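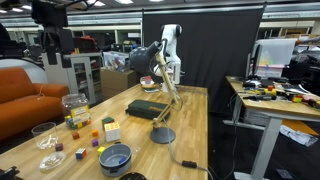 Against the Big Light

When I moved to this country, the first thing I noticed in my apartment was the light on the ceiling. It was one round lamp in the middle of every room, and it was very strong. The landlord was proud of it. He pushed the switch up and down two times to show me how well it worked. I thanked him, and on the same evening I sat under it with my soup and felt that I was waiting for a dentist.

I want to write in favor of small lamps. I know that it is not an important subject compared with many others, but we spend half of the winter in artificial light, and I think it deserves one page of serious thought.

In Lodska, where I grew up, we had a ceiling light also, but it was used for cleaning the floor and for looking for lost things. If my mother put it on in the evening, we understood that something had broken. For all other purposes there were lamps. One was beside the radio, one was over the sewing, and one stood on the kitchen table and was carried to whoever had homework. The room was dark in the corners and I never thought this was a lack. You could see where each person was by the lamp they had taken.

The big light treats the whole room as equal. It shines on the book and also on the coats, the unpaid letters, the plant that is dying. I have a weak character and I cannot read two pages when I am able to see the dishes. With a small lamp on the table I see the page and my hands, and the dishes can wait in the dark until I am ready for them. People buy expensive programs for their computers which hide everything except the sentence they are writing. A lamp with a good shade did this work before there were any computers.

I should be fair to the other side. My neighbor says that small lamps are bad for the eyes, and my own doctor, when I asked, told me only that I should have enough light on the thing I am looking at and should rest sometimes. I took this as a victory, but my neighbor took it the same way. It is also true that older people need more light than young ones, and that nobody should cut onions in a romantic mood. I keep the ceiling light for onions.

Then there is the question of the arm. I believe strongly that a work lamp must have an arm that moves, and that it must stay in the place where you put it. My first one, bought at Guillot for 23 dollars, did not stay. I would pull it down over my papers and it would rise again slowly, like a person who leaves a boring party. I tightened the screws, and after that it did not move at all. The second was a Fidik from a second-hand shop, and it is the one I am using now. It is heavy at the bottom, the shade becomes too hot to touch if I use the old kind of bulb, and the spring makes a small sound when I bend it. I have had it for 13 years. I have changed the cord once and the bulb many times.

What worries me is that it becomes difficult to buy such an object. Last October I went to look for a lamp as a present for my niece, who started her studies. In the large store in Mirnon they showed me lamps that connect to the telephone. One of them cost 108 dollars and could make purple. I asked the young man where the switch was, and he explained to me, very politely, that it did not need one. But I like a switch! I like it on the cord, where my hand finds it without my eyes. To turn off a light is the last thing a person does in the working day, and I do not want to look for my telephone to do it, because the telephone will surely have something else to tell me.

Also these new lamps are often closed with glue. When the light inside stops, you throw away the lamp. The seller calls this a long life, and maybe he is right in hours. But my grandmother's lamp is still in Lodska, on the same table, and it has had three different plugs.

Offices are the worst place. I worked for several years in a room where the ceiling was made of light from one wall to the other, and it was forbidden to bring your own lamp from home because of the insurance. At four in the afternoon in winter all my colleagues were the color of candles. We had no evening there. It was noon until we put on our coats.

I don't ask that anybody remove the ceiling light. I ask only that you try one week without it. Put one lamp where you read and one where you eat, and leave the rest of the room alone. The first night you will probably hit your knee on something. I did, on the corner of the bed, and I have moved the bed since then.

My niece got a plain lamp in the end, from a shop that sells mostly paint. She writes that the shade is a little crooked and that her roommate borrows it.

14 comments | 31 shares

Recent essays
The Trouble with Soft Chairs
Why I Still Iron
Learning to Like the Bus
A Short Defense of Soup

Posted Thursday, November 29, 2018 | All texts copyright of the author | Contact | Back to top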